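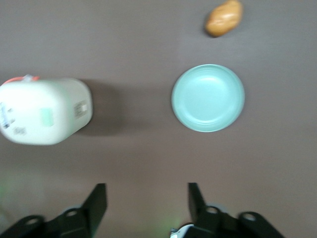 Re: wrist view only, how far does it get you?

From: Gerrit Martens
Date: September 19, 2018
List: Doder users and developers

Hi all,

Sorry for the slow answer, I wanted to finish the second batch before opening my mouth. Quoting the part I'm replying to:

> We have been running Doder with two cameras, one overhead and one on the
> wrist, and a colleague asked me why we bother with the overhead one at
> all. I didn't have a good answer. Has anybody on the list dropped it and
> trained on the wrist picture alone? We mostly do "put this on that" tasks
> with tabletop stuff, nothing fancy. I'm worried about the part where the
> target leaves the view. Also curious whether blur hurts as much as people
> say, because our arm is not slow and our wrist camera is not great.
>
> Temside group, second floor

Yes! We dropped it in July and I have numbers, so here goes.

The setup is about as plain as it gets. One arm, one small camera at the wrist looking down past the fingers, a gray table, and a few everyday things on it. The still at the top is from the plate task, and it's pretty typical of what the network gets to see: the round mint plate, the little brown potato-looking thing past it, the white jug over on the left. The fingers take up a big chunk of the bottom and we leave them in. I tried masking them out once (a whole evening of fiddling) and it got worse, so I put them back and stopped being clever.

The task is to get the brown thing onto the plate and leave the jug alone. We did 49 runs with the wrist camera only, and 40 of them ended with the thing on the plate. With both cameras, same number of runs, same starting layouts, we were only 2 better. That's a lot closer than I expected, and I went back through the logs to make sure I hadn't mixed up the folders. I hadn't.

Now the part you're worried about, the target leaving the view. You're right to worry, but for us it bit at a different moment than I'd guessed. Going down for the grasp is fine. The plate slides out of view, who cares, you don't need it yet. The trouble comes after the lift, when the arm has to swing back to a plate it can't see anymore. Our first version would just hang there and drift, usually to the left, like somebody feeling for a light switch. What fixed most of it was dead simple: we feed in a short stack of older frames along with the current one. Not the last few in a row, those are all nearly the same picture. We space them out, and the oldest goes back far enough that the plate is still in it. The stack is 11 frames. I tried shorter ones and the drifting came back. I didn't try longer because the training box at Vallejo was already wheezing.

The failures, for anyone who likes that sort of thing (I do). Most were that same swing back to the plate, where it let go too early and the thing landed against the rim. A couple were bad grasps, where the fingers closed on one end and it squirted away. And there was one I still can't explain, where it went for the jug as if the jug had been the target all along. I've replayed that one way too many times.

On blur: look at the jug in the still. The edges are soft and sort of doubled, and the print on it can't be read. You can still tell there's a big white container sitting there, though, and for this kind of task that's all you need. We trained on frames like that and didn't throw any out. My office mate wanted to filter for sharp ones, so we did one training round his way, and it came out clearly worse on fast moves. My guess is that the network never got to see what a fast move looks like. If your task depends on reading a label then sure, blur is going to hurt you, and I'd slow the arm down or get a better camera.

Shadows were more of a nuisance than blur for us. The jug throws a soft dark patch to its right across the table, and early on the policy would steer around the shadow as if it had a body. Kind of sweet, but it wasted time. We started moving the lamp between recording sessions and that mostly cured it. If you only ever record with the light coming from one side, I'd bet you'll see the same thing.

Things I have not tested, so please don't quote me on them: stacking, anything with a lid, anything where two objects look alike. With look-alikes I suspect the overhead view earns its keep, because from the wrist you may only ever see one of them at a time. The Jundo people said they were going to try that over the summer. Are you on here? Did you?

One practical note if you do go wrist only. In the Doder config, the camera list still expects an overhead entry and will quietly fill it with black if it's missing. It'll train happily on the black picture and you'll be none the wiser. Delete the whole block, don't just leave the path empty. I lost two days to that.

I can put the frame spacing script somewhere if people want it. It's short and ugly and has my home directory hard-coded in it, so give me a day or so to clean it up.

Cheers,
Gerrit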